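Frequently Asked Questions

Last updated October 2, 2026

Hi! I'm Mirta. I hang wallpaper for a living in Tuvport and I write this site in the evenings, when my arms are too tired for anything else. My inbox gets the same questions over and over (I love them, keep them coming), so I put the answers on one page. If yours isn't in the list, write to me anyway. I'm slow but I do reply.

Can I hang wallpaper myself if I've never done it?

Yes! Start small, though. Pick a closet, a powder room with straight walls, or the wall behind a bed where a crooked seam will be hidden by the headboard. My first job was my own hallway, with five doors and a ceiling that dropped toward the kitchen, and I cried on the stepladder twice. Don't do a hallway.

Also don't do a stairwell. I know the stairwell is the one you want to do. Everybody wants the stairwell. Hire somebody for that one, or at least somebody with the right ladders and a friend to hold the bottom.

Peel-and-stick or real paper?

I get this more than anything else. Peel-and-stick is fine for smooth walls painted with satin or semi-gloss, in a room where you don't plan to keep it very long. It is not easier to hang. People think it will be, and then they write to me at eleven at night with a strip glued to itself. Paste-the-wall paper is what I'd hand a beginner. You roll paste on the wall, put the dry strip up, and you can slide it for several minutes while you make up your mind.

Traditional paste-the-paper is the cheapest and has the prettiest patterns, if you ask me, but you have to book it (fold it pasted side in and let it rest), and the resting time matters. Read the label. If it says five minutes, give every strip five minutes, the same for each one, or they'll stretch differently and your pattern will drift as you go across the wall.

How many rolls do I need?

Measure the width of every wall, add them up, measure the height at the tallest spot, and take those numbers to the shop along with the pattern repeat. Let them do the math. Then buy one more roll than they tell you. I'm serious about that extra roll. It goes in the closet with the batch label still on, and one day a chair will scrape the wall or a pipe will leak and you'll be so pleased with yourself.

What's a batch number and why are you always yelling about it?

Because I've been burned! Paper printed on different days can be a slightly different shade. On the roll you'd never see it. On the wall, side by side, in morning light, you'll see nothing else. Check that every label has the same number before you open a single one. Shops will take back a sealed roll. They mostly won't take back one you've cut.

I once had a customer's whole dining room in a Godoy print, a small brown leaf on cream, and the last roll came out of another batch. It was my fault, I'd grabbed it off the shelf in a hurry. I ended up putting that roll behind the china cabinet and over the door, and as far as I know they've never noticed. (If you're reading this, hello, I owe you a roll.)

Do I need to prime?

If the wall has flat paint, fresh drywall, or any patching compound on it, yes. Use a primer made for wallpaper. I use the Hedum one because the local store stocks it, and I'm used to how it rolls out, but any decent one will do. Let it dry overnight. Primer is what lets you get the paper off again someday without taking chunks of wall with it, and the person doing that may well be you.

Should I remove the old paper first?

Nearly always. I've papered over old paper when it was tight to the wall, had no texture, and taking it down would have wrecked the plaster. Those were special cases and I still worried. Moisture from new paste can loosen the old layer, and then you have two layers coming off together.

To get it off, score lightly if it's vinyl, wet it with warm water and a bit of dish soap, wait longer than you want to, and use a wide scraper held low. Then wash the wall. Then wash it again. Old paste left on the wall is the reason for most of the bubbles people send me pictures of.

Where do I start on the wall?

With a small pattern, I start in the least noticeable corner and work around the room so the mismatch at the end lands there too. With a big pattern, or anything with a clear center, I start in the middle of the wall you see first when you walk in.

Either way, draw a plumb line. Do not trust the corner. Do not trust the door frame either. I have been in brand-new houses where the corner leaned so badly I thought my level was broken. My friend Ekrem Aydoğan, who taught me most of what I know, used to make me hang a weight on a string even when we had a laser sitting in the van – he liked to see both agree.

How do I get around inside corners?

Cut the strip so it wraps the corner by a sliver, a quarter inch or so. Smooth it in. Then hang the leftover piece on the next wall to a fresh plumb line, overlapping that sliver. Yes, you lose a tiny bit of pattern. No, your guests won't see it. With vinyl you'll want overlap adhesive, since regular paste doesn't like to grab onto vinyl.

Never try to wrap a full strip around an inside corner. It looks great for a week and then it pulls away as it dries and you have a hollow tube running floor to ceiling that somebody will poke.

Small prints or large prints?

I'm biased, I love a little repeating flower. Small prints forgive you. Crooked walls, awkward corners, a seam that's a hair off, all of it gets lost. They also waste less paper, as the repeat is short. The one thing to look out for is that a very regular small print can line up into diagonal stripes when you step back. Ask for a sample as big as the shop will give you, tape it up, and look at it from the far side of the room before you order.

Large prints are wonderful in a room with nothing else going on. In a room full of bookcases you'll pay for a lot of bird and see a lot of wing.

Why are my seams showing?

Could be a few things. The paper may have been hung before it finished expanding, so it shrank back as it dried. You may have pressed the seams too hard with the roller and squeezed all the paste out. Or the wall behind is white and the paper is dark, in which case even a perfect seam gives you a thin pale line. For dark papers I have the primer tinted to match, or I run a strip of matching paint down the wall where each seam will fall. Takes ten extra minutes.

If it's already up and dry, a chalk pastel in the right color, rubbed on with a fingertip, hides more than you'd think. Try it on a scrap first.

What about bubbles?

Leave them alone for two days! Most go flat on their own as everything dries. If one is still there after that, slit it with a very sharp blade along a line in the pattern, work in a dab of paste with a small brush, and press it down with a damp sponge.

Can I paper a bathroom?

A powder room, sure. A full bathroom with a shower, only if the fan works and people use it. Go for vinyl, keep it away from the tub, and run a thin bead of clear caulk where the paper meets the backsplash. Uriel Ledesma wrote to me in June about paper lifting over his towel bar and we worked out over several emails that the fan vented into the attic and had for years. Fix the fan before you buy the paper.

What tools do I really need?

A smoother, a good seam roller, a level, a pencil (never a pen, ink bleeds right through), a bucket, sponges, a wide putty knife to cut against, and blades. So many blades. I buy the snap-off kind in a box of 100 and change them every couple of cuts, and that's the single thing that made my work look better. A dull blade tears wet paper and you can't un-tear it.

You don't need the Nerero pasting machine I mentioned in my newsletter. I adore mine, but it only makes sense if you do this every week.

What do you charge?

It depends on the paper, the prep, and how many windows there are, so I come and look before I give a number. My minimum is $250, even for one small wall, because the setup and cleanup take the same time. I cover Tuvport and the towns close by.

Can I paper something that isn't a room?

Please do! Leftover rolls are my favorite thing to play with. Drawer bottoms, the backs of bookshelves, the inside of a cabinet, a folding screen. Seal raw wood first or it'll drink the paste. On metal or plastic I skip paste and use double-sided tape along the edges.
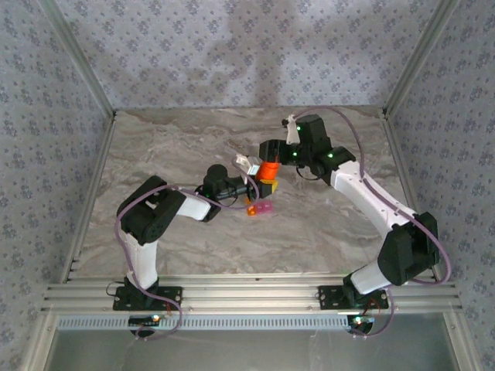

For shelf backs, cut a piece of thin cardboard to fit, paper that, and slide it in. When you get sick of the print you can pull it out and flip it over. Do the trimming while the paper is dry, and leave the card under a stack of heavy books overnight so it doesn't curl.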